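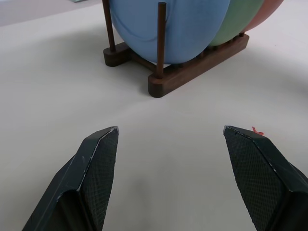 A wooden dish rack on a white tabletop.

Kitchenware shop Bianchini is to close its Hadholm branch in July, with the loss of 5 jobs. Rent has gone up twice in 3 years, the firm said, and fewer people are coming in to the high street. The Pumska shop stays open – same hours, same phone number.

Closing sale starts next month. Crockery, pans, racks, most of it half price. Gift vouchers can be used at either shop untill the end of July, then Pumska only.

Landlord Vanent says 2 firms have asked about the unit. No names yet.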